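Speaker notes: Organised Play Update, Thu 1 February

Slide 1. Welcome members and acknowledge the partner clubs. State that questions will be taken after slide 4.

Slide 2. The Bedusum campaign closed its second season in December with 571 registered characters, of whom 326 completed the final chapter. Note that the Ulteo region remains the most frequently chosen starting point.
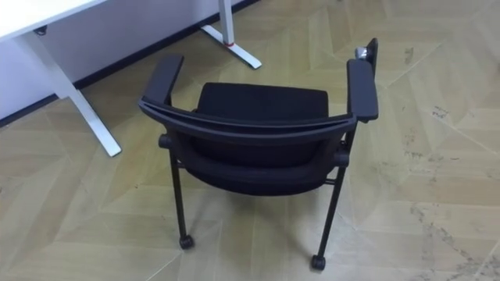
Remind game masters that characters retired in Ulteo keep their titles but forfeit travelling gear. This ruling replaces the earlier guidance and applies at every table.

Slide 3. Introduce the Hanham module. It is written for four to six players and uses the revised initiative order - members should bring the new reference card. Printed maps will be supplied to clubs on request.
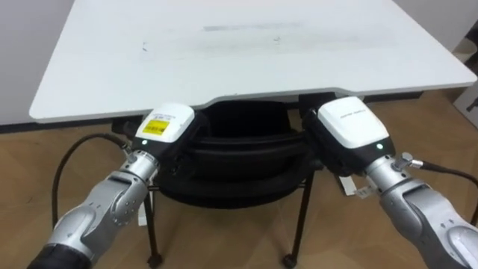 White tabletop with a notched front edge.

Explain the scoring change. Renown is now awarded per chapter, with a ceiling of 118 points for the season. Points earned under the Ignacio rules carry forward at full value.

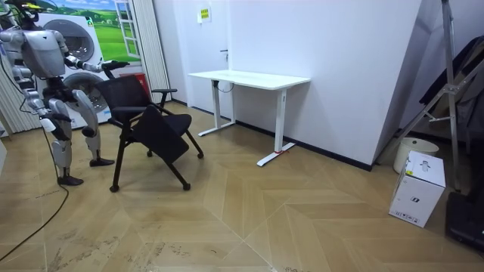 Clubs that have not yet submitted their Ignacio records should do so through the organiser portal. Late records will be honoured, although rankings will not be recalculated.

Slide 4. Open the floor. Refer colour-coding enquiries to the map appendix.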